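Leave the Walls Alone for a While
By Kalkidan Ayele
November 11, 2025

My sister-in-law bought her first house in September, and before the boxes were unpacked she had already been told what was wrong with it. The living room needed an accent wall. The kitchen needed open shelves. The hallway, a perfectly good hallway with a coat hook and a light, needed "a moment." She asked me what I thought, and I told her to do nothing until spring.

I think most people decorate too soon. You get the keys, you have a bit of money set aside, and the empty rooms make you nervous, so you fill them. I did it myself in our apartment on Nigatu Street. I bought a matching set for the front room in one afternoon, 3 pieces for $1,927, and within a year I had worked out that we never sat in there. The light is bad after lunch and the radiator bangs. We sat in the kitchen, on chairs from my aunt's garage.

A room takes time to show you how it gets used. You find out where people drop their bags and which corner is cold. You find out that the big window everyone admired looks straight into a neighbor's bathroom. None of it shows up on a mood board, and a sofa ordered in week one has to live with all of it.

Bereket Yimer, who ran the Olumov furniture shop until he retired, once told me that his best customers were the ones who came in with a tape measure and left with nothing. They came back later knowing what they wanted. The others came back with returns.

The usual argument against waiting is that a bare house is depressing. There is something to that. A bed on the floor is fine for a week and grim after a month. So buy the bed. Buy a lamp for every room, since ceiling lights make any place look like a clinic, and get a table you can eat at. Borrow the rest or get it cheap. I still have a side table from the Milura thrift store that cost me 2 dollars and was meant to be temporary.

Paint is the other thing people rush. A gallon is cheap, they say, and you can always paint over it. You can, but you won't – you will live with a green you dislike for six years because moving the bookcase is a pain. Tape up a big sample and look at it in the morning and again at night. Do that through a few gray days as well.

I don't have much against decorating for its own sake. I like a nice room, and I spent $230 on curtains last winter that I would buy again. But I had been looking at that window for four years by then, and I knew how long they needed to be.

My sister-in-law has painted the hallway. It is dark blue, and she says she likes it.
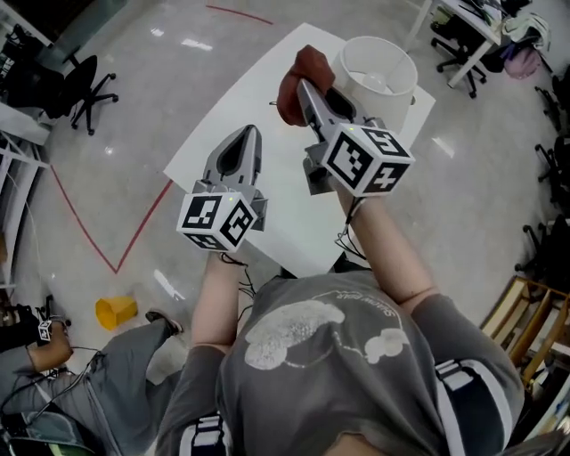

Gray T-shirt, white table.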